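Thitima Chaiyaporn (@thitima.bakes.sometimes)
May 7, 2020

**1/** OK so a bunch of you asked what's going on with my bread corner, so here's a thread. I have one small table, one green cutting mat and one pink bowl, and I'm weirdly proud of all three.

**2/** The mat was for quilting. I did not quilt! I bought it in December with big plans, cut 12 squares of fabric, and then it lived behind a door. Now it's my bun mat. 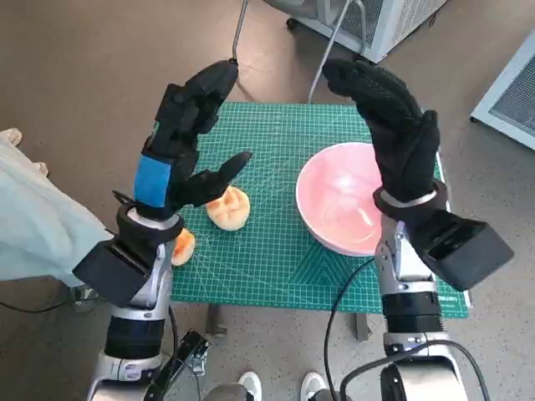
**#BreadCorner: the round one**

**3/** The round bun with the crisscross top is the one I keep getting messages about. It reminds me of the pineapple buns from Yimyam, the bakery near my old apartment (no pineapple in those, it's all about the crackly pattern).

**4/** My usual try-at-home version has 100 grams of sugar in the topping, and yes, that's a lot, and no, I'm not cutting it. Chill the topping first or it slides right off. Score it lightly with the back of a knife.

**5/** Side note: @Faustine Texier swears by the dough from the Lullon cookbook. I've made it twice. Softer than mine, but you have to knead it forever and my wrists had opinions.

**6/** Anyway, the pink bowl. It's glossy inside and I love it way too much. It was supposed to be for soup, and it has held soup maybe once. Buns look so good in there!!

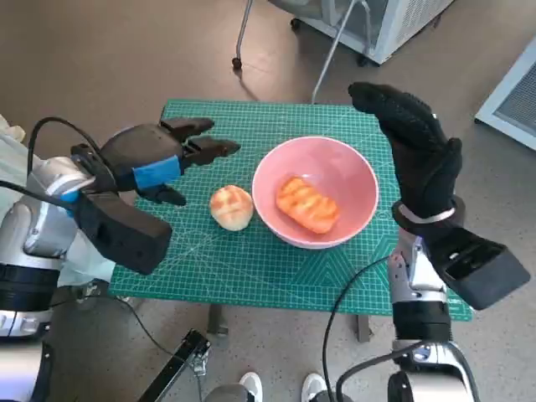 **7/** Long rolls are more my speed on a weekday, to be fair. You just roll the dough up, do a few diagonal cuts across the top and brush on some egg. The ridges brown before the rest does, so keep an eye on the oven for the last 12 minutes.

**8/** One roll fits in the bowl lying at an angle. Two is a squeeze and somebody gets squashed.

**9/** For cleaning the mat: crumbs get shaken off over the sink, then a damp cloth. No hot water, mine started to curl at a corner once and I had to leave it under cookbooks overnight. Put some parchment down if your bun is sticky.

**10/** Also whoa, 3000 of you follow this account now?? For bread? Hi! Next up is the Paleck loaf, if I can find rye flour anywhere. Send me your bun toppings in the meantime, I'm reading all of them.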